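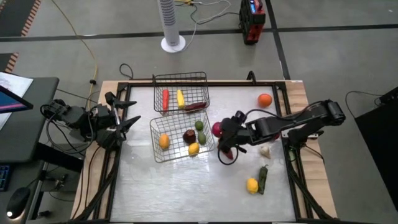 I've sunk 19 evenings into my two-armed fruit sorter at Raswood, and I still grin every time an arm wakes up!

Reet Mägi cut the mounts, I did the wiring - twice.

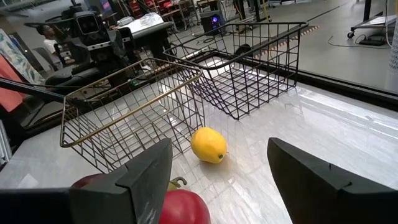 A pepper between the fingers, lemon up next.

The tabletop gave us fits. Glossy white looks great but throws glare.

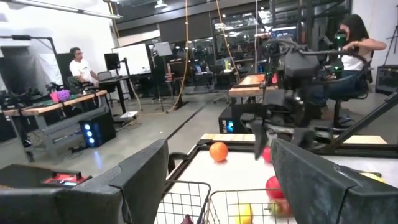 My wish list is short: softer fingertips, mainly. Apples roll, so a wire basket like the one holding that red apple keeps me sane.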